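I went into my call with the lead planner developer at Bolon expecting to talk about hardware, because that's what everybody wants to talk about. We got to hardware once, and only so she could complain about a cable.

What she wanted to talk about was Vodcombe, the motion planning toolkit her team put out in February. "People think planning is finding a path," she told me. "Finding a path is the easy afternoon. Then you have to touch something that moves when you touch it, and your nice path is garbage."

So what did they do? They split it in two! One planner gets the arm close, and a second, much smaller one takes over at contact and replans as it goes. I asked if the handoff was as scary as it sounds. She laughed. "The first version just froze. It would reach the switch point and sit there thinking for 3 seconds, like somebody who forgot why they walked into the kitchen."

The fix was pretty dull, she says (I thought it was great). The contact planner now starts warming up early, while the arm is still on its way, so it has a guess ready to go.

Their test set has 734 tasks, all in simulation, and the ones she grumbles about most are the hinged and turning things. Doors, valves, taps.

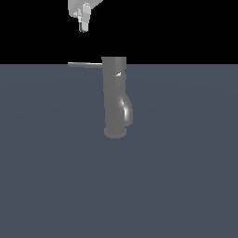 Planning for a lever is mostly planning for an arc, and I hadn't thought about how picky that gets until she walked me through the faucet task. Push near the cap and you need a lot of force; push near the tip and the finger can slide right off. With a long, thin handle like this one sticking out to the left, and the gripper starting well above it, the planner also has to pick which side to come down on. "It used to pick the wrong side and then push very confidently," she said. Now it scores both sides before it drops — a change that came out of a bug report from a user in Villanueva.

Next up is a viewer called Bilton, for stepping through a failed run and seeing what the planner believed at each point. She's been using it herself for 2 weeks and already wants to rewrite the timeline.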